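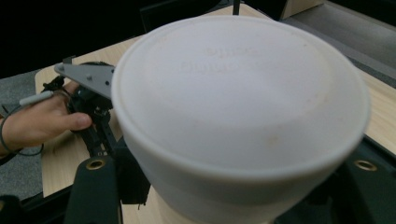 A hand-held gripper with padded fingers, on either side of a white lidded container.

Skekunen (hand-held gripper)

Skekunen is a hand-operated two-finger gripper designed to be built at home or in a shared workshop. It was developed at Erkasora, a members' workshop in the town of Deltden, and its drawings are free to copy and change. The person using it closes the fingers by hand, and a camera on the tool records what the fingers do. Those recordings can later be used to teach a robot arm fitted with a matching pair of fingers.

Background

The project grew out of an arm. Members of Erkasora had spent a winter building a small tabletop robot and found that steering it through even a simple chore was painfully slow. Picking up a jar with a joystick could take minutes, while a person holding a gripper could do it in seconds and then do it again! The hand-held tool was started that March as a side job and soon had more people working on it than the arm did.

Design

The mechanism is a gear and linkage drive. Squeezing the trigger turns one gear, which turns its partner the opposite way, so both fingers move the same distance toward the middle. Builders are fond of this part, and with good reason — when the gears mesh well, the fingers meet with a soft, even touch that is a real pleasure to feel. A flat metal bracket ties the upper part of the assembly together and keeps the gears from spreading under load.

The fingers are thick and padded. A hard finger touches a round tub along a thin line and tends to push it away, but a soft one gives a little and spreads the force over more of the wall. Early fingers were bare plastic and were dropped after a few weeks of chasing lids across the table.

Building

A full set calls for 99 parts, counting every screw and washer. Most builders finish in two weekends, the first spent on the gears and the second on the fingers and wiring. Hand tools are enough for nearly all of it, though a drill press makes the bracket much easier to get square. The screws at the linkage joints should be snug but not tight. If a joint drags, the usual cure is to back its screw off a quarter turn and work the trigger until the motion frees up.

Cables need some thought too. A stiff cable tugs at the tool during fine movements, so thin, flexible cord is preferred, with enough slack for the wrist to turn.

Use

Practice normally starts with wide, light containers. Lidded tubs are a favorite, being easy to find and surprisingly tricky: the rim sticks out past the wall, and a grip taken too high can catch the lid and leave the body behind. A common routine is to approach from the side, close on the wall below the rim, lift, set down and let go. Erkasora suggests 200 repeats of one task, with the tub moved to a new spot each time, before trying to train anything on the results.

Variants

The Malhotra finger is a narrower version meant for pens, spoons and other thin items. It fits the same linkage and can be swapped in with two screws. A left-handed trigger has also been drawn, along with a short-reach model for work inside shelves and cabinets, which shares its gears with the standard tool but needs a different bracket.

See also

Parallel gripper
Linkage (mechanical)
Learning from demonstration
Community workshop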